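Cleaning makeup brushes and sponges at the sink

I have read a lot of claims about brush cleaning, most of them written by people with a cleanser to sell. Plidell wants you to use a special mat. I tried one for two months and my palm did the same job.

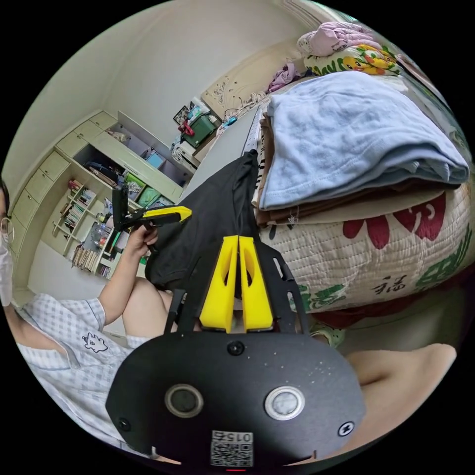
Khadija Lamrani

Start with plain dish soap and lukewarm water. Keep the bristles pointing down so water stays out of the metal collar, where the glue is. Swirl, squeeze, rinse, and repeat until the suds are white. Cream foundation may take a drop of olive oil first — only a drop, or you will be rinsing all evening.

I don't buy the microwave trick for sponges. A dry one can scorch, and the stain stays put anyway. Bar soap worked in by hand gets most of it.

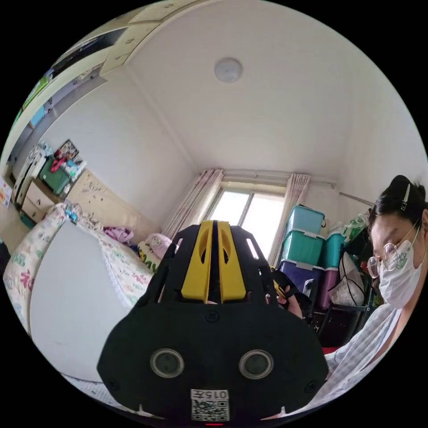 How long should brushes dry before I use them again?

Overnight for small ones, and up to 12 hours or more for a dense powder brush. Lay them flat on a towel with the heads over the edge of the counter.

Skip the hair dryer. My one attempt left a good blending brush looking like a dandelion. As for the "antibacterial" sprays, read the label before paying extra. The Polau bottle I bought was mostly alcohol and perfume, and it made my eyes sting. I do my brushes on Sunday, after the dishes.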